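4.2 Loaded Container Lift

The tasks in Section 4.1 treat each object alone. The loaded lift joins them. The arms have to place loose items in an open cardboard box, take hold of the box by its two side flaps, and raise it clear of the table without spilling or tearing anything. We chose an open box over a rigid bin for one practical reason: the flaps bend. A grasp that is stable on an empty box can fold the flap inward once there is weight on the floor of the box, and a policy trained only on empty lifts has no way to know this from the first camera frame.

All runs in this section use the Kescombe task set, with the Grurau policy as the method under test and the Rønning controller as the baseline. Grurau was trained on 300 demonstrations. The Rønning controller uses no demonstrations. It fits a plane to each flap, picks a pinch point at a fixed distance from the flap crease, and raises both grippers along straight vertical paths. Both methods receive the same camera input and the same joint limits, and neither has a force sensor at the wrist. Any estimate of load must come from motor current or from the way the cardboard deforms.

A lift is divided into four phases: approach, pinch, unload and hold. The unload phase begins when both grippers report contact and ends when the bottom of the box is no longer supported by the table. The hold phase follows, at a height of up to 200 mm. Figure 3 shows a box in the air with a wooden block inside.
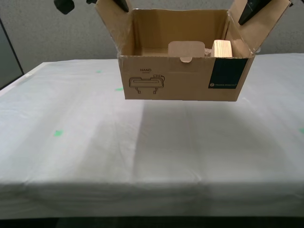 Figure 3. Two-sided flap grasp on an open box carrying a wooden block. The box is raised clear of the table.

During unload, the two methods behave differently. The baseline commands equal upward speed on both sides, and any mismatch in pinch height turns into a tilt that stays for the rest of the lift. Grurau tends to slow the side that carries more load and lets the other side catch up. We did not reward this behavior or label it in the demonstrations. It is most likely inherited from the operators, who were told to keep the box level but were given no instructions on how to do so.

The starting layouts vary the pose of the box and of the loose items. Flat markers on the table give the reference positions, and the Bondico reset script reads a layout file and displays the target pose of each item over the live camera view. The operator then moves the item until the outlines agree. There are nine layouts in all. The box keeps its printed long side toward the front in every one, so that the flaps are always at the left and right. Loose items can start on either side of the box, close to it or well away from it, and the wooden block may lie at an angle to the table edge. The cardboard tab at the front rim is left as it is and is not reset between runs.

Item shape matters more than item position. The block has flat parallel faces and a clear long axis, and most placement errors come from closing the gripper across the wrong pair of faces. The stone has no such axis. Its pose is stored in the layout file as a position and a single heading, taken from the blunt end, and the remaining freedom is left to the operator.

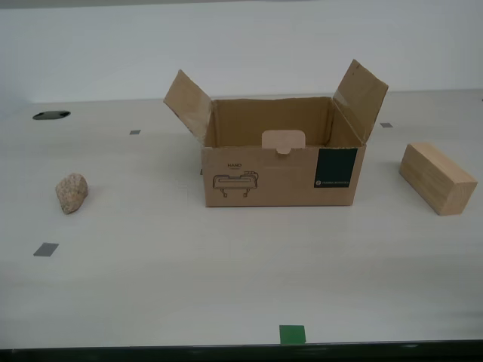
Gunnel Engebretsen objected to this at the design stage, arguing that a single heading for an irregular stone is too weak and that two operators could follow the same layout file and still produce different grasps. Her proposal was to store a full mesh of the stone and align it by projection. We kept the simpler format but logged the camera view at the start of every run, and the stone pose was recovered from those logs for the analysis in Section 5. The spread in recovered pose was larger than we had assumed – large enough that we do not report results per stone pose anywhere in this paper.

Each method was given 50 trials in each layout. A trial counts as a success if the box reaches the hold height with every loaded item still inside and both flaps attached. A trial is stopped early if a gripper loses its flap, if the tilt passes the limit set in the controller, or if the operator presses the stop key. Stopped trials count as failures. We did not discard trials for worn cardboard. A box was replaced only when a flap crease had softened to the point that the flap no longer stood open without support, and the change was written to the run log.

Grurau completed more lifts than the baseline in every layout. The margin was smallest where the items had been placed near the middle of the box, which is the case the equal-speed rule handles well. It was largest with the load against one side wall. Failures of the baseline were mostly slow slides of the flap out of one gripper. Failures of Grurau were of a different kind: it sometimes closed too near the outer corner of a flap, and the flap then twisted during unload. Adding demonstrations with corner grasps did not remove this error.

A second set of runs used two further contact conditions at the same station. In these, one gripper carries the stone while other hardware grips an upright wooden plank, so that part of the work area is hidden from the camera behind it. The purpose is to test whether the grasp estimate survives when the box and its flaps are only partly in view. Both methods degrade under occlusion, and the baseline degrades faster, as the plane fit needs a large visible area of flap. When too little of it can be seen, the fit locks onto the nearest flat surface, and this may be the plank itself.

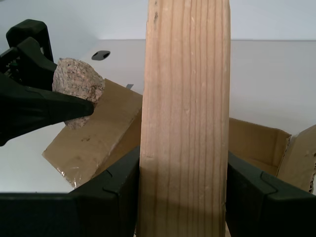

Mwanaisha Nyaga takes the view that occlusion and load should not be compared in one table at all, on the grounds that the first is a sensing problem and the second a contact problem, and that a shared success rate hides which of them caused a failure. We agree in part. The two sets are therefore reported separately in Section 5, with stop reasons listed for each. They are combined only in the ablation on camera placement, where the quantity of interest is pinch point error and the outcome of the lift is not used.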